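Plain blocks, please. And fewer of them

Writing this fast because the sale is on Sunday and I still have two boxes to price. But I've been having the same argument in my head all week and I want it down somewhere.

The argument is that wooden blocks have gotten worse. Not the wood, the wood is mostly fine. The sets. Somewhere along the way the people who make them decided a block has to teach something. Letters on one side, a number on another, an animal on the third. A little card in the box telling you what skill your kid is building. I don't want to build a skill at seven in the morning. I want coffee, and I want the kid to have a red thing and a blue thing and leave me alone for a bit.

I've run the toy table at the Wuladgate swap for a good while now, so I see what comes back. That's the part I'd ask anyone to take seriously, because what comes back is the truth about a toy. The talking stuff comes back with a dead battery and all its pieces. Hardly touched. The alphabet blocks come back clean too. The plain colored ones come back dinged and chewed and short by three or four, and they go home with somebody else in the first half hour. Every single time.

Last spring someone dropped off a Lurnix set, the big one. 227 pieces in a plastic tub with a lid that needs two adults. I'd never handled one before and was sort of excited. Then I opened it. Connectors, half-connectors, little gray pegs, a wheel that only goes with one kind of axle. A booklet. Kids at the table stirred it like soup and walked off. Meanwhile a bag of 30 old blocks, no brand, no box, was holding four children on the floor for most of the morning.

Thirty is a lot, by the way. I'd go lower.

I know the pushback. More pieces, more possibilities. Sure, on paper. In a living room more pieces means more mess, and more mess means the tub goes up on the shelf becuase somebody is tired of picking it up, and then it's zero possibilities. A small set stays down. You can put it away in one trip. A kid can put it away, even, and that alone is worth more than any booklet.
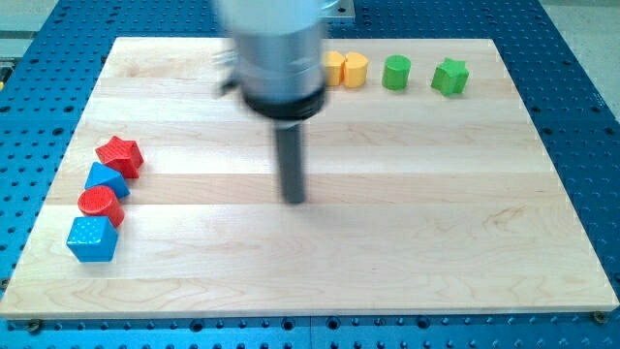 Shape is where I get really stubborn. Most of the plain sets that are left, the nice expensive ones, are all cubes and bricks. Tasteful. I think that's a mistake as well. A good set should have a couple of shapes that make trouble. A red star on its side, a green one over in the far corner, a blue triangle, a cylinder standing up and another lying down – you look at that and your hand already wants to try something. What sits on the star? Nothing sits on the star, not for long. Fine. A kid finds that out in ten seconds and then spends twenty minutes arguing with it. A cube never argues back. And give them a board, wood, flat, seams showing, whatever. Carpet is terrible for blocks. A tower on carpet falls for no reason and a kid can tell when it wasn't their fault.

Same thing goes for color. Red, blue, yellow, green, paint them and stop. The current fashion is all oatmeal and sage and a sort of sad pink, and I get it, they look nice in the basket. They look nice to me. But I've watched kids sort, and sorting is half of what little ones do with blocks – all the reds here, all the yellows there, then wreck it. Try that with six kinds of beige. Gill makes a lovely set in "meadow tones," I had one on my table in December and I could not tell two of the greens apart under the hall lights. Neither could the kid. He put them all in a shoe and moved on to the next table.

Ok, price. People always say the plain sets cost too much new, and there they have a point. The Plotent one, which I do like, solid pieces, good weight in the hand, is 41 dollars before shipping. For blocks! Hard to swallow when the talking caterpillar is half that. My answer is don't buy new. Wood lasts. Wipe them down, let them dry, sand the one corner that splinters, done. A mixed bag from three different families is better than a matched set anyway. The sizes are a bit off from each other and the towers lean in more interesting ways. Dont worry that it isn't complete. It was never going to be complete.

And check the small ones. Obvious, but if there's a baby in the house anything that fits in a mouth goes in a different bag. I pull those before the sale but I miss some, so look.

One more complaint and then I have to go find the masking tape. The swap's online list has 1,644 items on it right now and the toy section is mostly things with an on switch. I'm not against them, exactly. My own kids had a singing bus and loved it for a month. What bugs me is that when folks donate they apologize for the blocks. "Oh, these are just old blocks." They push the bag across the table like it's trash, and then tell me all about the electronic thing in the other bag and how it was hardly used.

Hardly used. Well, yes.

So bring the blocks. Chipped, faded, missing the arch, bring them. Loose is fine, a bread bag is fine. I'll be at the table by the side door from eight, and if you've got stars or half-rounds or anything odd shaped, I'd like to see those first. Keep the booklet.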